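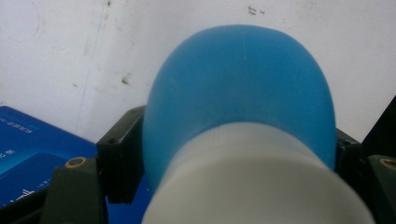 Attachment 1: blue dome and pale gray base

Ticket 156
Product: Stomier squeeze dispenser
Opened by: Dilruba Haque, Samstead store room
Handled by: Parveen Navaratnam, Trestivar parts desk
Status: Closed, part replaced

Problem as reported
The dispenser gives a short puff of air and then nothing. The dome stays partly flat after a squeeze and has to be pulled back into shape by hand. We have 59 of these in use and this is the only one doing it. It was fine until we refilled it in September. Same liquid as always, the Khondokar hand soap, not thinned.

Reply, Parveen, 9:20 am
Thanks for the picture. Please take the dome off the base and check two things. First, look inside the neck for the small valve disk. It should lie flat with the printed side up. Second, run a finger around the inside of the rim and feel for dried soap. Do not use a knife on the rim. Warm water will loosen it.

Also, there is a faint line running down the middle of the dome. Can you tell me if you can catch a fingernail in it?

Reply, Dilruba, 10:05 am
Disk was there, printed side up. There was dried soap on one side of the rim, not a lot. Soaked it and wiped it off. The line is smooth, nail goes right over it. Put it back together and it is better but still slow. It takes maybe 2 seconds to fill out again and the others come back right away.

Reply, Parveen
Smooth is fine, you can forget about the line. Next test: with the dome off, squeeze it, cover the opening with your palm, and let go. If it holds on to your palm the dome is good. If it fills up with your palm still on it, air is getting in somewhere.

Reply, Dilruba, 11:40 am
Did that three times. It holds on tight every time. Then I tried a dome from a good unit on this base and got the same slow return. So the base?

Reply, Parveen
Yes, most likely the intake tube in the base. Pull it straight up, no twisting, and hold it to the light. If the bottom end is clogged, rinse it from the top down. If it is pinched or split it needs a new one.

Reply, Dilruba, 1:15 pm
Split near the bottom, about the length of a grain of rice. I must have bent it when I refilled it. Please send a tube.

Reply, Parveen
Sending part 55, intake tube. Push it in until it stops, then fit the dome. Prime with five or six squeezes before you decide it is not working.

Update, Dilruba
Tube arrived and is in. Soap on the fourth squeeze. Dome comes back like the others. OK to close. Could I get a spare tube for the drawer?

Closing note, Parveen
Spare added to the next Samstead order, no charge.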